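Quick one tonight, kettle's on and I've got 15 minutes. Been meaning to write this since September and kept putting it off. Which is sort of the subject.

Jonah again. I know, I know. Everyone thinks they've finished with Jonah by the time they're eight. Big fish, sorry Lord, off to Nineveh, the end. But I've been stuck in chapter 4 and can't get out of it.

He's cross. That's the bit we skip in Sunday school. The whole city turns round, king in sackcloth, even the animals fasting, and Jonah goes and sits on a hill in a mood. "It displeased Jonah exceedingly, and he was very angry." Not puzzled. Angry. Because God was kind to the wrong people.

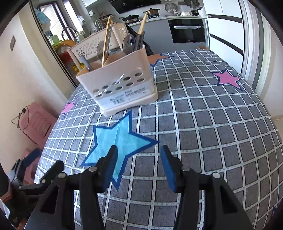
And I read that on the bus coming home from Lirnside and felt my face go hot. I had someone in mind, you see. Won't say who. Someone who did me a bad turn years back, when I was at Ackroyd, and who I'd heard was doing well. New house, back at church, happy by all accounts. And my first thought wasn't praise God. My first thought was, well, that's not right is it.

So there's me. On the hill, with my arms folded.

What gets me is how God talks to him. No shouting. Just a question - "Doest thou well to be angry?" And Jonah doesn't even answer! Goes off and builds himself a shelter to watch from. Still hoping for fire I think. I have sat in that shelter. I've put shelves up in it.

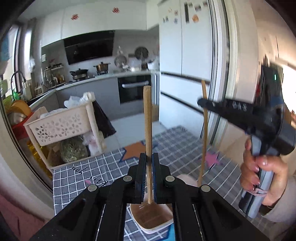

*Chopstick, upright. There's a second one to the right.*

Then the plant. It grows up over him and he's exceeding glad, only time in the whole book he's glad about anything. Next morning the worm, then the east wind, then the sun on his head, and he wants to die. Over a plant. And I laughed at that, then remembered the state I got into last month when the boiler packed up. Didn't pray for my neighbour once that week. Prayed for the boiler plenty.

God asks him again. Doest thou well to be angry for the gourd? This time he answers back. "I do well to be angry, even unto death." You have to admire the cheek of it. But God lets him say it, and stays there talking to him, and I find that a great comfort on a bad day.

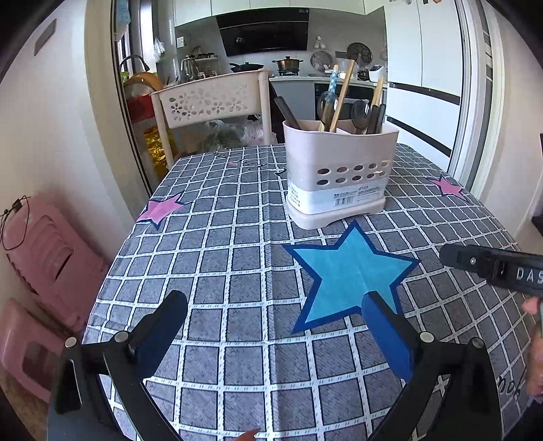

**Ekkachai Suksawat**
Home group leader and writer of this blog

Somebody asked at group why the book stops where it does. It ends on a question - should I not spare Nineveh, that great city - and there's no reply. We don't find out if Jonah went home, or came down and had his tea with the Ninevites. I used to think a page had gone missing. Now I think the question is just left lying there for whoever's reading. It was lying there for me on the bus anyway.

I did try praying for this person. It was a rubbish prayer. Two sentences, teeth gritted, and I think the second one was mostly about me. Did it again the next morning and it was no better. I'm still doing it. Some mornings I mean a bit of it.
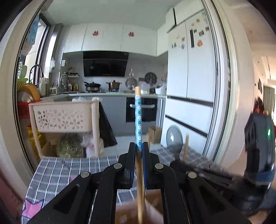

Matthew 5:44 if you want the verse I've got stuck on the fridge. "Love your enemies, bless them that curse you". I've known it by heart since I was a boy and it's still the one I read fastest.

If you've got a Nineveh of your own, have a go at chapter 4 this week. It's only eleven verses, you can do it while the toast is on. Read it out loud if theres no one in, you hear the sulking better. And if you've been through this and come out the other side, leave me a comment, I'd like to know how long it took you.

Next time I'll try and do the psalm I promised, the long one. Kettle's boiled. God bless.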